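From: Cloutier
To: home spirits and drinks list
Date: 15 Dec 2022
Subject: Re: Barrel size and oversteeped walnut liqueur

On the walnut liqueur question, a few people wrote to me off list asking for the same thing, so I am answering to everyone. The message I am replying to is quoted here with the signature removed.

> I started a green walnut liqueur in the summer and left the nuts
> in until October, which I now think was too long. It is close to
> black and very bitter, with a drying finish that stays on the
> tongue. The base was plain grape spirit at 53 percent. I have not
> added any sugar yet.
>
> Two questions. Can the bitterness be brought down without
> throwing the batch out? And would it help to put it in a small
> oak barrel for the winter? I have the 3 liter one from Flomberg
> that several of you own. I have not used it for anything so far.

First question, yes, most of the time. Second question, I would keep it out of the barrel for now.

What you are tasting is mostly tannin from the husks. A new small barrel will give you more tannin on top of that, and it gives it fast. In 3 liters there is a lot of wood touching a small amount of liquid. I put an apple brandy in the same barrel two years ago and it was past where I wanted it in 18 days. If you want to use the barrel at all, run something cheap through it first. I used a dry sherry and then cooked with it. 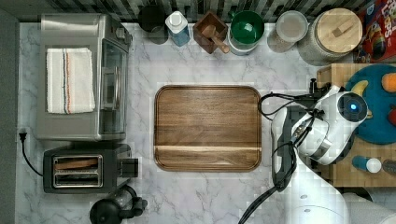

For the bitterness, start with sugar and water before you try anything else. Take small samples, 100 ml each, and make them up at different sweetness levels. I use a plain syrup, equal weights sugar and water, and write the amount on a piece of tape on each glass. I do this on the kitchen counter next to the toaster oven, with the samples lined up on the big wooden tray with the raised rim so a spill stays put. Leave them covered overnight and taste the next day. Right after mixing they always taste thin and hot to me and I have made bad decisions on that basis.

My last walnut batch ended up at 148 grams of sugar per liter. That sounds like a lot, and compared with what you can buy it is on the low side. At that level the bitter part was still there but it read more like dark chocolate and coffee. Before the sugar it was like chewing on a tea bag.

If you go through the samples and the drying finish is still too strong, there are two more things to try.

The first is time. Walnut changes a good deal in glass over a year. Some of the tannin drops out as a dark sludge and you can rack off it. Use a full bottle with a good closure and put it somewhere dark. I have a bottle from Drerkden that I bought and did not like, forgot in the back of a cabinet, and liked very much when I found it again. 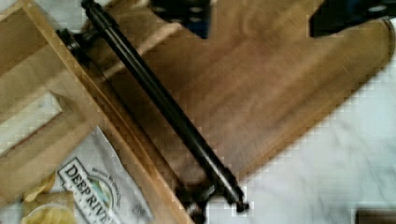 The second is fining. Egg white works, and so does milk, though milk also takes out color and some of the nut flavor. Do it on a sample first. For milk I add the liqueur to the milk slowly, let it curdle, and strain it through a coffee filter. It will take most of a day to drip through. Don't squeeze the filter or you will get cloudy liqueur and have to start over.

I would not use charcoal on this. It strips everything, and you would be left with brown-tinted spirit.

About spices. A lot of recipes put in clove, cinnamon, and vanilla at the start with the nuts. You didn't say if you had. If not, wait until the sweetness is set and then add them for a short time only, one spice per jar, and blend back. Clove especially. One clove in a liter for three days is enough and you can't take it out again afterward. Orange peel is more forgiving, as long as you leave the white part behind.
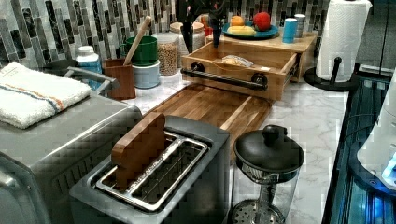
On proof, you are starting at 53 and the syrup will bring it down. If it lands in the low thirties I would stop there. Lower than that and mine have tended to go cloudy in the cold, which does no harm but looks poor in a gift bottle. Add water slowly if you add any.

Somebody asked last month if the Flitumon filter papers are worth the money for this kind of job. I have used one box. They were slower than coffee filters and gave a somewhat cleaner result. I would save them for the last pass.

If you do try the fining, please post what you used and how much. The archive has several threads on oversteeped walnut and most of them stop before the person reports back. Mine from the apple brandy year is one of those. I will dig out the notes and send the rest of it after the holidays.

Cloutier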